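The Small Stuff Is the Hard Stuff

Ask anyone at Sasden which chore they'd love to hand over and you'll hear laundry, dishes, the usual. Ask which one makes a good test and they start talking about necklaces!

I spent a Monday there with Jintana Srithong and Radek Michalík, who work on two-armed machines for the home, and I came away more excited than I expected to be. Wiping a counter is close to solved. Stacking bowls goes fine on most tries. Then somebody brings out a jewelry box, and everything slows down in the most interesting way.

Think about what your fingers do with a tangled chain. You pinch, tug, feel it give, let go, try from the other side (and you're probably talking to someone the whole time). A gripper with two stiff fingers has to manage that mostly by sight, and silver is awful to look at — it shines, it throws light around, it hides where one link stops and the next begins.

"A box has a lid, a latch, little hooks," Srithong told me. "Each one wants a different touch."

Since August the team has logged 642 attempts at sorting jewelry. Michalík won't give me a success rate yet, though he grinned when he said the arms had finally hung up a bracelet without dropping it. He'd like 100 clean runs in a row before anyone says "ready." For now it's slow going, and I could have watched all day.
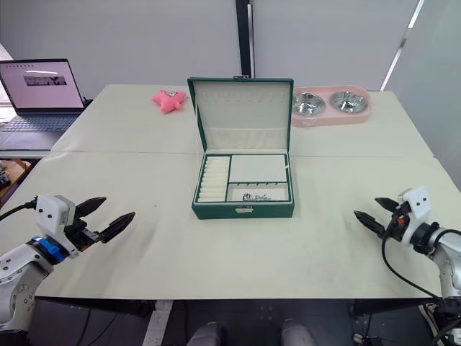

Two arms, one jewelry box and a tangle of silver at Sasden.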